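From: Laiba Rind
Date: Sun 28 July
Subject: Re: [zanari-list] Sourdough starter in hot weather

> My kitchen stays hot until evening and the starter
> has collapsed by lunch. Should I feed it twice a day?

Twice is fine, but try a stiffer mix first. I use 30 grams of starter to the same of water and double that in flour – it slows things down a lot.

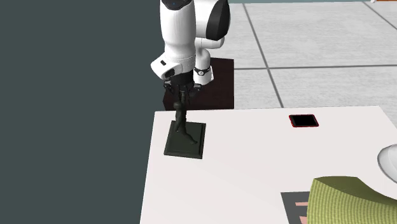

Use cool water too. In January I go back to equal parts and one feeding.

Laiba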